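# The Gerkeck Mooring

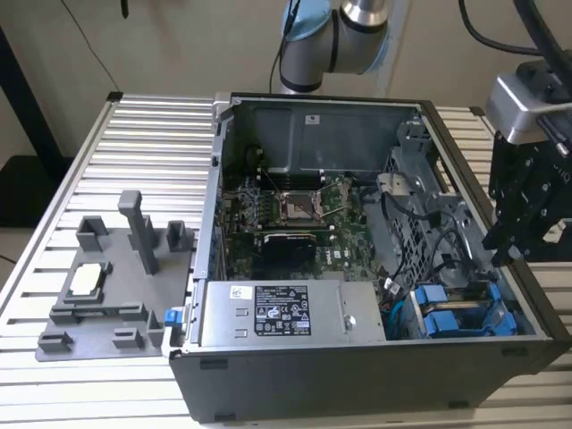 **Mariann Szekeres**
*Fiction contributor and dive club newsletter editor*

The boat left Trollcombe at seven with four divers on it and a skipper called Kiss who didn't like any of them yet. He gave the briefing with his back half turned, one hand on the wheel. The wreck was the Gerkeck, a coal carrier, bow at eighteen metres and stern at thirty-one. Down the mooring line, up the mooring line. Anyone who came up somewhere else could swim.

Dell had dived it 117 times. She kept the number in a logbook with a swollen cover, and this would be the first dive in it since November. Her buddy was a kid from Urnville with new fins and a borrowed computer. He'd told her his name at the dock and she had lost it somewhere between the car park and the boat.

"What's your air like?" she said.

"Two thirty-five."

"You'll use it faster than you think. Tell me at a hundred."

He nodded and checked his gauge again.

The water was green for the first ten metres and then it cleared. She went down the line hand over hand, slower than she used to. Her left ear held out at six metres and she stopped, went up a bit, swallowed, and it gave. The kid waited beside her. He didn't make the okay sign every three seconds, as some of them did, and she was grateful for that.

The bow came up grey and then brown. A school of small fish hung over the anchor winch, all facing into the current. She took him along the port side, where the plates had folded outward, and showed him the hatch. Her brother had found a brass lamp in there the summer they both learned to dive. He'd put it back. It had been on the second shelf, left of the ladder, every time she'd gone down since.

She shone her torch in. The shelf had come off the wall and there was silt where it had been, a smooth slope of it, running down into the dark.

She stayed there longer than she meant to. The opening was wide enough for her and she knew the room well. She could have had an arm in the silt in ten seconds, and in eleven neither of them would have seen a thing.

The kid tapped her shoulder. He held up one finger, then made a fist, twice. A hundred.

She turned the torch away and they went back along the rail to the line. At five metres they hung for three minutes with the current pulling their legs out behind them like washing. She watched the numbers on her wrist. He watched a jellyfish.

On the boat Kiss took her fins and then her hand, and he looked at her face for a moment.

"Vis any good?"

"Fine at the bottom," she said. "Shelf's gone in the forward hold."

"That'd be the winter storms."

"Yeah."

He poured her tea from his own flask -- he hadn't offered it to the others -- and went forward to slip the mooring. The kid was sitting on the engine box with his suit peeled to the waist, writing in his log with a pencil.

"Sorry," Dell said. "What was your name again?"

"Peter," he said, and moved over so she could sit down.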